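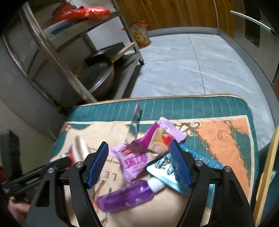 The Flurnholm Robotics and Vision Group is pleased to share its research news for the first half of the year. Details follow in this thread.

Flakier, a method for estimating the stiffness of sheet materials from short tactile sequences, has been accepted as a conference paper. The work was carried out jointly with the Drarnberg materials laboratory.

The paper reports results on 144 fabric and paper samples. Training used simulated contact only - no labelled real-world data was required at that stage.

The group has also released version two of Birhane, its open simulator for contact-rich tasks. The new version models layered materials and runs up to 30 times faster than the first on a single graphics card.

Birhane's documentation has been reorganised, and licence terms for academic users are unchanged. Questions about commercial use should be directed to the group's office.

Two doctoral theses were defended in May, one on colour constancy under moving light and one on grasp planning in clutter. Both will be available through the university library.

Applications for the summer school at Drarnberg open in June. There are 20 funded places, and travel support is offered to students enrolled outside the city. The full programme will be posted to this account at 9 am on the opening day.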